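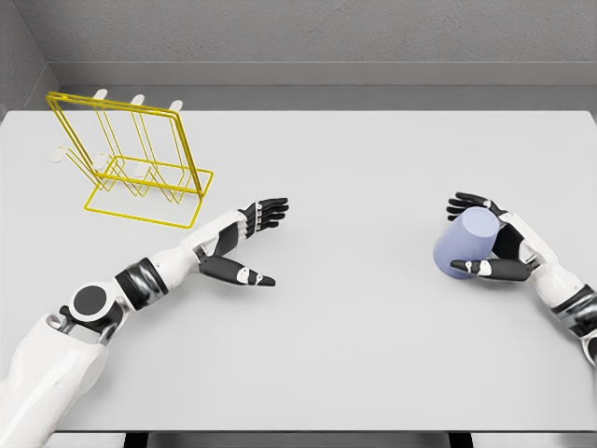
앵콜은 이제 그만합시다

지난 7월, Dernside에서 Joltia의 공연을 보았다. 아홉 시를 조금 넘겨 시작한 공연은 좋았다. 기타 소리가 지나치게 커서 옆 사람이 뭐라고 외치는지 들리지 않았는데, 공연이 끝나고 물어보니 "화장실이 어디냐"였다고 한다. 본인은 결국 혼자 찾아갔고, 그 사이에 제일 좋은 곡을 놓쳤다.

그런데 본공연의 마지막 곡이 끝나자 밴드가 손을 흔들고 무대를 내려갔다. 조명은 켜지지 않았다. 무대 바닥에는 다음에 칠 기타가 튜닝까지 끝난 채 서 있었고, 드러머의 물통은 새것으로 바뀌었으며, 셋리스트 종이에는 줄 하나가 그어져 있고 그 밑에 두 곡이 더 적혀 있었다. 맨 앞줄에 서 있었으니 내 눈에도 다 보였다. 그리고 우리는 손바닥이 벌게지도록 박수를 쳤다. 제발 돌아와 달라고. 이미 돌아오기로 되어 있는 사람들에게.

나는 이 의식을 꽤 오래 지켜본 사람이다. 공연 전단을 모으던 시절부터 따지면 같이 늙어 가는 사이라고 해도 된다. 그래서 말하는데, 앵콜은 이제 없애도 된다.

원래 앵콜에는 사연이 있었을 것이다. 객석이 도저히 집에 갈 마음이 없고, 연주자는 땀을 닦다가 못 이기는 척 다시 나와서, 연습도 덜 된 곡을 꺼내 놓는다. 그런 밤을 나도 한 번은 겪었다. 피아니스트 Bogdan Rutkowska가 작은 홀에서 독주회를 마치고 세 번째로 불려 나왔을 때였는데, 칠 곡이 없다며 한참 머뭇거리다가 어릴 때 배운 연습곡을 쳤다. 중간에 틀렸고, 처음부터 다시 쳤고, 또 같은 데서 틀렸다. 그날 연주한 다른 곡은 하나도 기억나지 않는다.

요즘 앵콜은 그런 것이 못 된다. 제일 유명한 노래를 숨겨 두었다가 박수와 맞바꾸는 거래에 가깝다. 밴드의 히트곡이 본공연에서 안 나오면 객석 전체가 계산에 들어간다. 아직 안 했으니까 또 나오겠구나. 박수를 치면서 한 손으로 휴대전화를 꺼내 막차 시간을 본다. 나 역시 그랬다. 한 손으로 치는 박수가 어떤 소리인지 묻는 선문답이 있다던데, 공연장에 와 보면 답이 있다. 허벅지 때리는 소리다.

이 이야기를 Rasa Ots에게 했더니 코웃음을 쳤다. 투어 매니저 일을 오래 한 사람이라 무대 뒤 사정을 나보다 백배는 잘 안다.

"그 이 분 동안 뭘 하는지 알아요? 수건으로 얼굴 닦고, 서서 물 마시고, 박수 소리가 작아지기 전에 나가라고 내가 등을 밀어요. 너무 빨리 나가면 없어 보이고, 너무 늦으면 진짜로 사람들이 가 버리니까."

가 버린 적도 있느냐고 물었다. 있단다. Rathore라는 밴드였는데, 베이스 주자가 신발 끈을 다시 묶느라 늦었고, 나와 보니 객석 절반이 출구 쪽으로 돌아서 있었다. 그들은 사람들의 등을 보며 대표곡을 연주했다. 몇몇은 뛰어 돌아왔지만 외투를 이미 입은 사람들은 그냥 갔다고 한다. 외투를 입은 관객의 결심은 무섭다.

반론도 안다. 앵콜은 분위기라는 것이다. 다들 알면서 속아 주는 재미가 있고, 관객이 한목소리로 무언가를 요구할 기회가 살면서 그리 많지 않다는 것. Jurgita Rimkutė는 자기 블로그에 이렇게 썼다. "연극이 끝나고 죽은 사람이 일어나 인사하는 것을 두고 거짓말이라고 화내는 관객은 없다." 잘 쓴 문장이라 읽고 나서 하루쯤 기분이 나빴다. 하지만 죽은 사람은 인사를 하러 일어나지, 안 보여 준 4막을 하러 일어나지는 않는다. 그리고 우리가 박수를 안 친다고 해서 거기 계속 누워 있지도 않는다.

돈 문제도 있다. 내가 가는 공연장 하나는 입장권 뒷면에 "공연 시간 최대 70분(앵콜 포함)"이라고 적어 놓는다. 앵콜 포함. 이 괄호를 처음 보았을 때의 기분을 뭐라고 해야 할지 모르겠다. 깜짝 생일잔치 초대장을 생일 당사자에게 우편으로 보낸 것 같달까. 어차피 포함된 것이라면 나는 표를 살 때 박수까지 선불로 낸 셈이다. 그런데도 현장에서 또 치라고 한다.

온라인 중계로 가면 한층 이상해진다. 얼마 전 Clusix의 유료 중계를 집에서 보았다. 화면 구석에 시청자 수가 3,940명으로 떠 있었다. 밴드는 마지막 인사를 하고 카메라 밖으로 걸어 나갔다. 관객 없는 스튜디오였으니 박수 소리도 없었다. 빈 마이크 스탠드가 화면에 남았고, 채팅창에는 손뼉 그림이 쏟아졌다. 잠시 후 네 사람이 다시 걸어 들어왔는데, 보컬이 "이렇게까지 불러 주시니"라고 말했다. 나는 소파에 누워 귤을 까고 있었다. 불러 드린 적이 없다.

그럼 대안이 있느냐. 있다. 그냥 다 하고 끝내면 된다. Ott Jankauskaitė가 그렇게 한다. 아코디언 하나를 메고 혼자 다니는 가수인데, 공연 끝 무렵이 되면 이렇게 말한다. "이제 두 곡 남았습니다. 나갔다 오는 건 무릎이 아파서 안 합니다." 그러고는 두 곡을 하고, 의자에서 일어나고, 조명이 켜진다. 처음 본 날은 객석이 좀 당황했다. 박수를 언제까지 쳐야 하는지 아는 사람이 없어서 꽤 오래 쳤고, 어쩌면 그게 내가 그해에 들은 제일 진심인 박수였을 것이다. 바라는 게 없었으니까.

음향 일을 하는 Žydrūnas Kalniņš는 이 방식을 열렬히 지지하는데, 이유가 나와는 좀 다르다. 가짜 퇴장 동안 채널을 꺼 두었다가 다시 켜는 게 귀찮다는 것이다. 한번은 안 껐더니 대기실로 걸어가는 보컬의 무선 마이크에서 "아직 안 가네, 배고픈데"라는 말이 객석 전체로 나갔다고 했다. 반응이 어땠느냐고 물으니 그날 가장 큰 환호가 나왔단다. 생각해 보면 당연하다. 그 밤에 대본에 없던 말은 그것 하나였을 테니까.

물론 내가 이런 글을 쓴다고 바뀌지는 않는다. 세상에는 관성이라는 것이 있고, 드러머에게는 물 마실 시간이 필요하다. 그래서 타협안을 하나 내놓는다. 쉬고 싶으면 쉰다고 말해 달라. 본공연 끝에 손을 흔들며 영영 떠나는 얼굴을 하지 말고, "잠깐 숨 좀 돌리고 유명한 거 하겠습니다"라고 해 주면 된다. 우리도 그 사이에 화장실을 다녀오겠다. 위치는 계단 내려가서 왼쪽이다. 내 옆에 서 있던 사람에게 꼭 알려 주고 싶다.

그리고 혹시 셋리스트에 없는 곡을 정말로 하고 싶어지는 밤이 온다면, 그때는 불이 켜진 다음에라도 나와 주었으면 한다. 외투를 입은 채로 듣겠다. 막차는 놓쳐도 된다. 다만 택시비가 많이 나오는 동네에 사니까 너무 긴 곡은 피해 주시길.

함께 읽을 만한 글
오프닝 밴드를 끝까지 보는 사람들
스탠딩 공연과 허리 통증에 관하여
라이브 앨범의 박수는 누가 치는가
티셔츠는 왜 늘 큰 사이즈만 남나

새 글을 메일로 받아 보세요. 한 달에 두 번 보내 드리며 언제든 해지할 수 있습니다.

문의 | 기고 안내 | 무단 전재 및 재배포 금지 | 맨 위로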